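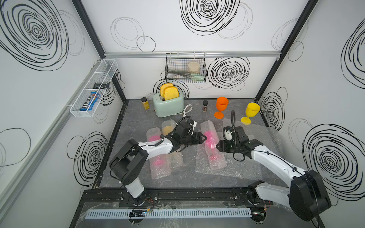

Lucero trilogy, book 2: translation question

hollia_reader
Posted 12/6/18
My copy of Lucero is 298 pages. The library's runs to 399. Same translator credited, Facundo Daza. Is the shorter one abridged?

tmarsh
Not abridged. The 399-page one is large print. Check the chapter count.

hollia_reader
Checked. Mine has no chapter where Jendar returns to the port.

okapi9
Then it's the first printing. Daza worked from the serial text, and that chapter was added for the book. The Cleder reissue restores it.

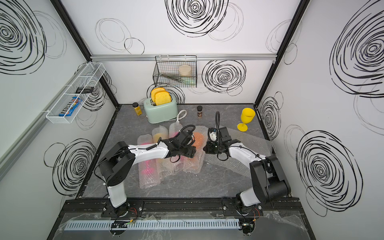

Two arms over the bubble wrap

tmarsh
Disagree. The serial has the return - it is just folded into the funeral chapter. See p. 137 in the short edition.

okapi9
Page 137 is the letter from his aunt. It mentions the port but he never goes there. A summary in a letter is a different thing from a chapter.

hollia_reader
I have p. 137 open. It is the letter, one paragraph. I'll borrow the long one in January and compare the endings.

tmarsh
Fine, I had the letter down as part of the funeral. I still think the book reads better without the return.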